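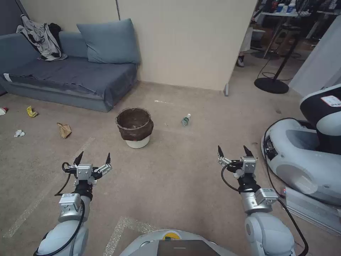
Juston Waste Bin with Woven-Look Cover
Home > Living Room > Bins
Item tested by: Umesh Pandey
Page updated Feb 9, 2018

Price: $40
Cover only: not sold separately

What the maker says

Juston calls this a "living room bin," meaning a wastebasket you won't want to hide behind the sofa. It has a plain white base and a brown cover that goes over the rim. The box promises "a tidier home from day one."

What we say

It's a bin. The floor gets tidy when somebody bends down, and a nicer bin doesn't change that. A crumpled tissue or a snack wrapper on beige carpet will sit there as long as you let it, a few steps from the most handsome basket in the store. So we looked at the parts you pay for.

The cover. Brown hides coffee drips better than the cream version Juston used to sell, and we'll give them that. It slides when you press a bag down hard, and then you have to tug it straight again. The box says "wipe clean." We wiped it, and a greasy takeout bag still left a mark.

The size. Fine for tissues, wrappers and paper bags if you crush them. Drink bottles eat up the room fast. If your family drinks a lot of bottled water, keep a separate recycling bag in the kitchen.

The base. Stands flat on carpet. Scuffs show on white, so expect to clean it.

The inside. Dark, so dirt is hard to see. Juston lists this as a feature. We would still line it.

Liners

Juston wants you to buy its own liners, 50 to a roll. Ordinary small trash bags fit and cost less. Fold the edge under the cover before you fill the bag, or it drops in.

Compared with

Kernard Plain Bin: no cover, nothing to slide, nothing to stain. Looks like an office.
Nisteo Lidded Bin: keeps smells in, but the lid means people leave things next to it.

Customer comments

"Looks good by the couch. My kids still miss it from two feet away." Devendra Joshi

"Bought in June, cover already stretched. Would get the Kernard next time."

Delivery and returns

Ships flat in a box, cover packed inside the base. Free shipping on orders over $140. Returns accepted if unused, with the cover still in its bag. Juston's warranty leaves out stains and stretching.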